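Community Help > Home & Kitchen > Pantry and Food Storage

Search all topics Go

4 min read

How do I get rid of pantry moths for good?

Catalina Riquelme
Posted August 26, 2020

Hi everybody, I'm at my wits' end here. I opened a bag of cornmeal last week and there was webbing in the corner of it, and then two little brown moths came fluttering out at my face. I threw out the cornmeal, wiped the shelf, and figured that was the end of it. Five days later there were more of them up by the kitchen ceiling, and one in the hallway, and my husband swears he saw one in the bathroom (I told him that was a regular moth, but now I don't know).

We live in a rental with an old built-in cupboard and a cabinet next to it where I keep tea, spices, birdseed and baking stuff. I've bought one of those sticky traps from Custeo, the triangle kind, and it caught 11 the first night. I was thrilled and then I was horrified.
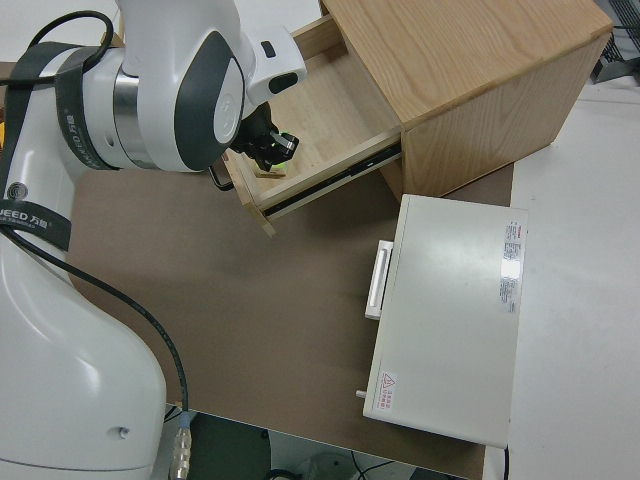

Do I have to throw away everything, even the bags that haven't been opened?

Anything in thin plastic or paper is suspect, opened or sealed, so check it closely and toss it if you see webbing or tiny worms. Cans and screw-top jars can stay. That's what my sister told me anyway, and she had them for a whole winter, so she ought to know. But she also told me to put bay leaves in everything, and I've done that and the moths don't seem to mind one bit.

So what I'd really like to hear from people is what finally worked for you, and how long it took. I'd rather not spray anything around food. Thanks so much!

Elba Barrientos

Oh, you poor thing, I had these in January and I still flinch when a piece of lint floats by. It took me a good two months to be rid of them, and I'll tell you what I did, in the order I should have done it (I did it in a much dumber order).

First, empty the whole cupboard. All of it, onto the table, even the stuff way in the back you forgot you bought. Go through it with a flashlight. Mine were coming from a bag of birdseed in the laundry room the entire time I was scrubbing the kitchen! So look at yours first. Pet food too, and dried flowers, and any of those decorative ears of corn people hang on the door in the fall. I had a wreath of them and it was just crawling. Out it went.

Then vacuum the shelves, and I mean the peg holes where the shelf pins go, the crack at the back, under the shelf paper, the hinges. The caterpillars wander off from the food when they're ready to spin up, and they love a peg hole. Take the vacuum bag outside right after. I wiped everything down with hot soapy water and then white vinegar, and I let it all dry overnight with the doors open.

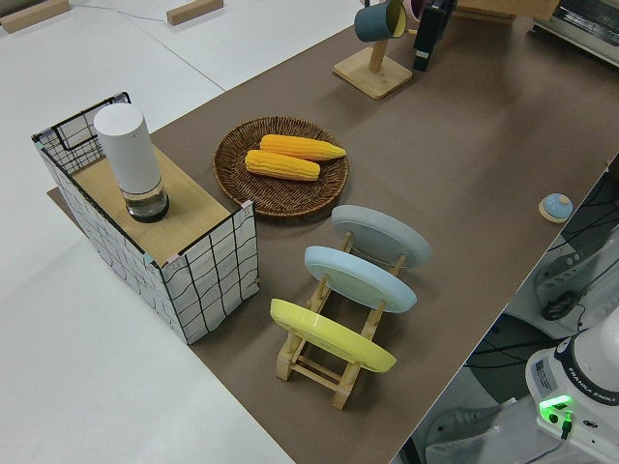 Can you save flour and rice by freezing it?

Freezing works if you leave it in long enough, and a full week in a cold freezer is what I go by. I do it now with every bag of flour, rice, oats and cornmeal I bring home, before it goes in a jar. Let it come back to room temperature while it's still sealed or you'll get damp flour, and damp flour is its own kind of misery.

The jars were the expensive part. I spent $189 on glass ones with rubber gaskets, which my daughter thinks is hilarious. You don't need to do that. Old pickle jars with a good lid are fine, they just smell like pickles.

Maximiliano Ocampo

throw out the birdseed. its always the birdseed

Gervasio Núñez

I agree with nearly all of what Elba wrote, but I want to add something about the traps. They only catch the males. The lure in there smells like a female, so the boys go in and get stuck, and meanwhile the girls are off laying eggs in your oatmeal. A trap is good for telling you whether you still have a problem, and it helps some, but I leaned on mine for months like a fool and never cleaned a thing.

Write the date on it when you open it and swap it out when the package tells you to. Mine are Paletti traps from the hardware store, and I don't think the brand matters much. 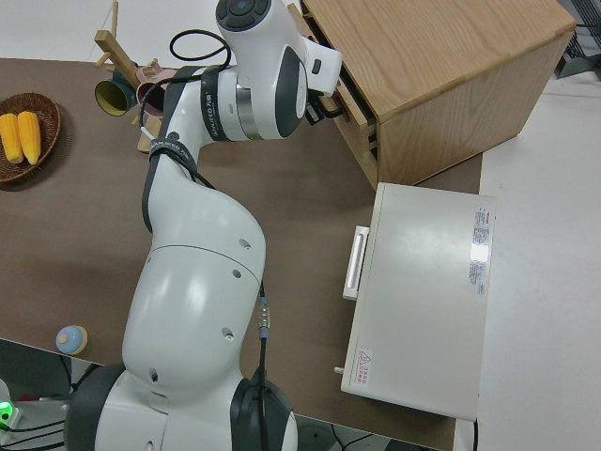 Also, don't put more than one in a small kitchen, and keep it away from the window. I had one right on the sill over the sink, and I'm fairly sure I was inviting the neighbors' moths over for dinner.

One more thing, for Catalina: since you rent, tell your landlord or whoever manages the place. My building had them in three apartments at once and we kept passing them back and forth through the gaps around the pipes. A bit of caulk under the sink made a big difference for me. And check the ceiling corners with a stepladder, that's where I found the last few cocoons, right up where the wall meets the ceiling behind the fridge.

Catalina Riquelme

Update, it was the birdseed. Max, I owe you one. I'm off to buy caulk and I'll post again in a month if the trap stays clean.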